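홈 | 공구함 | 작업대 이야기 | 고쳐 쓰기 | 방명록

모터 뜯었을 때 베어링 안 잃어버리는 법, 그리고 이런저런 작업대 요령

마지막 수정: 7월

지난번에 선풍기 청소 글을 올렸더니 모터 쪽 이야기를 더 해 달라는 분들이 계셔서, 이번엔 아예 모터를 분해했을 때 제가 어떻게 늘어놓고 어떻게 치우는지를 적어 볼게요. 저는 전문 수리 기사는 아니고요, 집 한쪽에 작업대 하나 놓고 밤마다 뭔가를 뜯는 사람입니다. 그러니까 공장 매뉴얼 같은 걸 기대하고 오셨다면 좀 죄송하고, 대신 제가 실제로 해 보고 망해 본 이야기는 잔뜩 있어요!

먼저 전원 이야기부터요. 콘센트에서 플러그를 뽑고, 뽑은 플러그는 꼭 눈에 보이는 자리에 올려 둡니다. 배터리로 도는 물건이면 배터리를 빼서 아예 다른 방에 갖다 놓고요. 기동용 콘덴서가 달린 모터라면 플러그를 뽑아도 전기가 남아 있을 수 있으니까, 방전시키는 법을 모르면 그 부분은 열지 마세요. 저도 처음 몇 년은 콘덴서 달린 건 그냥 동네 수리점에 맡겼어요. 수리비 아깝다고 무리할 일이 아니더라고요.

그다음이 사진입니다. 나사 하나 풀기 전에 한 장, 뚜껑 열고 한 장, 전선이 어디로 지나가는지 한 장. 저는 이걸 귀찮아서 건너뛰었다가 조립할 때 전선이 뚜껑에 씹혀서 처음부터 다시 뜯은 적이 두 번 있어요. 두 번째는 밤 열한 시였는데... 생각하기도 싫네요. 뚜껑하고 몸통이 만나는 자리에는 네임펜으로 짧은 선을 하나 그어 두세요. 나중에 그 선만 맞추면 방향 고민이 싹 사라집니다. 모양이 비슷비슷해서 아무 방향으로나 들어갈 것 같지만 막상 끼우면 구멍이 하나씩 안 맞거든요.

뚜껑을 열면 제일 먼저 눈에 들어오는 게 구리 코일이죠. 저는 이 주황빛 나는 구리색을 참 좋아해요(괜히 한참 들여다봅니다). 그런데 좋아하는 마음하고 별개로 코일은 손대지 않는 게 제일이에요. 구리선 겉에는 얇은 절연 피막이 입혀져 있고, 드라이버 끝으로 한 번 긁으면 그걸로 모터가 끝날 수도 있습니다. 먼지는 마른 부드러운 붓으로 살살 털어 주세요. 칫솔도 써 봤는데 털이 빳빳한 건 별로였고, 화장용 큰 붓이 오히려 딱 좋았어요. 압축 공기를 쓰실 거면 멀찍이서 짧게 끊어서 뿌리시고요. 가까이서 길게 뿌리면 먼지가 홈 사이로 더 깊이 들어가 버려요.
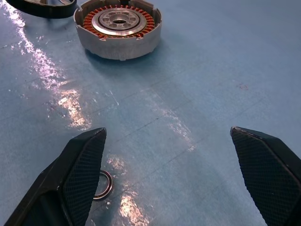 어쨌든 진짜 골칫거리는 큰 덩어리가 아니라 베어링 같은 작은 부품이에요. 몸통이야 잃어버리고 싶어도 못 잃어버리죠. 베어링은 동그랗고 매끈해서 세로로 서는 순간 굴러갑니다. 제 베어링 하나는 세탁기 밑으로 들어갔고, 그걸 꺼내려고 세탁기를 당기다가 급수 호스까지 빠져서 그날은 바닥 걸레질로 끝났어요. 그 뒤로 지키는 습관이 몇 가지 있습니다.

베어링은 무조건 눕혀 놓기. 잠깐 내려놓을 때도요. 그리고 빼낸 자리 가까이에 둡니다. 저는 몸통 바로 앞쪽을 베어링 자리로 정해 놨어요. 몸통 뒤에 두면 그림자에 묻혀서 꼭 한 번은 "어디 갔지?" 하게 돼요.

바닥에는 색이 연한 매트를 깝니다. 처음엔 Trulow 검은색 고무 매트를 썼는데, 검은 나사가 떨어지면 도저히 못 찾겠더라고요. 연한 하늘색이나 연회색이면 은색 부품도 검은 부품도 웬만큼 보여요. 무늬 있는 건 피하세요. 표면이 살짝 잡아 주는 재질이면 부품이 덜 굴러가서 더 좋고요. 새로 사기 아까우면 요가 매트 헌 걸 잘라 쓰셔도 충분합니다. 저는 베란다용으로 그렇게 하나 만들어서 지금도 잘 써요.

나사는 달걀판이 최고예요. 서른 구짜리(30구요) 종이 달걀판 뚜껑에 번호를 쓰고 푼 순서대로 넣습니다. 조립할 땐 거꾸로 가면 끝! 자석 접시도 많이들 쓰시는데, 베어링은 자석 접시에 안 올리는 편이에요. 자성이 옮으면 쇳가루가 달라붙는다고 해서요. 자석 접시는 Moradi 것을 하나 갖고 있는데 지금은 나사하고 와셔 전용입니다.

베어링을 다시 쓸지 말지는 손가락으로 정해요. 안쪽 링에 손가락을 끼우고 바깥쪽을 천천히 돌려 봅니다. 스르륵 돌면 합격, 뭔가 사각사각하거나 중간에 걸리는 느낌이 있으면 저는 그냥 바꿉니다. 베어링 값 몇천 원 아끼겠다고 다시 조립했다가 일주일 만에 또 뜯으면 그게 더 속상하잖아요. 새로 살 땐 옆면에 적힌 번호를 그대로 검색하면 되고, 글자가 지워졌으면 안지름, 바깥지름, 두께를 버니어 캘리퍼스로 재 보세요. 저는 Ziltanik 캘리퍼스를 쓰는데 건전지가 자꾸 닳아서 안 쓸 땐 빼 둡니다. 이건 좀 불만이에요.

베어링을 끼울 때 망치로 바로 때리는 건 정말 말리고 싶어요. 바깥지름에 맞는 소켓을 대고 바이스로 천천히 눌러 주면 반듯하게 들어갑니다. 소켓이 없으면 헌 베어링을 위에 겹쳐 대고 눌러도 돼요. 단, 헌 베어링이 같이 박혀 버리지 않게 바깥쪽을 사포로 조금 갈아 두고 쓰세요. 저는 이걸 모르고 했다가 헌 것과 새것이 사이좋게 같이 들어가서 한 시간을 씨름했답니다.

알루미늄 몸통 겉에 낀 거뭇한 때는 천에 이소프로필 알코올을 조금 묻혀 닦아요. 코일 쪽으로 흘러 들어가지 않게 천에만 묻히고 몸통에 직접 붓지는 마시고요. 주물이라 표면이 원래 좀 거칠어서 새것처럼 반짝이지는 않습니다. 철 수세미로 문지르면 가루가 나와서 더 곤란해지니까 그냥 어느 정도에서 포기하는 것도 요령이에요. 창문은 꼭 열어 놓고 하시고요!

전선 달린 뚜껑은 완전히 떼어 내기 어려울 때가 많죠. 커넥터가 있으면 선을 당기지 말고 커넥터 몸통을 잡고 빼세요. 안 빠지는 구조면 뚜껑이 덜렁거리면서 선을 잡아당기지 않게 뒤에 받침을 하나 대 줍니다. 저는 두꺼운 책을 쓰다가 요즘은 80밀리미터 높이로 자른 각목에 수건을 감아서 써요. 모양은 좀 그런데 책보다 훨씬 안정적이에요.
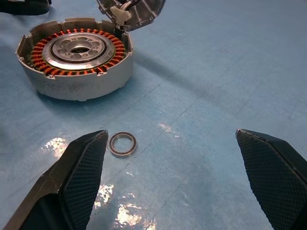 빗방울소리 님은 댓글로, 본인은 매트를 아무리 좋은 걸 깔아도 베어링이 꼭 팔꿈치에 걸려 날아가서 이제는 빼자마자 반찬통에 넣고 뚜껑까지 닫아 버린다고 하셨어요. 속이 보이는 통이면 어디 뒀는지도 바로 알 수 있고, 며칠씩 작업을 쉬어도 먼지가 안 앉아서 좋다고요. 다만 한 통에 여러 개를 넣으면 어느 쪽에서 뺀 건지 헷갈리니까 통마다 종이테이프로 '앞', '뒤'를 붙이라고 하시네요.

이건 저도 바로 따라 했어요. 특히 먼지 이야기가 확 와닿더라고요. 작업을 끊었다가 다음 날 이어서 할 때 저는 몸통 위에 마른 수건만 덮어 뒀는데, 수건 보풀이 생각보다 많이 떨어집니다. 지금은 큰 냄비 뚜껑처럼 생긴 플라스틱 음식 덮개를 씌워요. 전자레인지용으로 파는 그거요. 지름 27센티미터짜리면 웬만한 가정용 모터는 다 들어갑니다.

정리함은 Trikolier 서랍형을 쓰고 있어요. 칸막이를 옮길 수 있는 건 마음에 드는데 서랍이 끝까지 빠져 버리는 게 흠이라, 뒤쪽에 종이테이프를 두 겹 접어 붙여서 걸리게 해 놨습니다. 남은 베어링은 작은 지퍼백에 하나씩 넣고 번호를 적어 두세요. 손땀이 묻은 채로 넣어 두면 녹이 슬기도 하니까 넣기 전에 한 번 닦고, 기름종이가 있으면 같이 감싸 주시고요.

마지막으로 조립하고 나서 전기 넣기 전에 꼭 손으로 축을 돌려 보세요. 어디 닿는 소리가 나면 다시 엽니다. 뚜껑 나사는 한쪽부터 꽉 조이지 말고 마주 보는 것끼리 번갈아 조금씩 조이는 거 잊지 마시고요. 저는 여기까지 하고 매트를 한번 들어서 밑을 확인해요. 와셔 하나가 꼭 거기서 나오더라고요. 다음 글에서는 굳은 그리스 닦아 내는 이야기를 해 볼까 하는데, 혹시 쓰시는 세척제 있으면 댓글로 알려 주세요.

문의는 방명록으로 남겨 주세요 | 글과 사진의 무단 전재를 금합니다 | 맨 위로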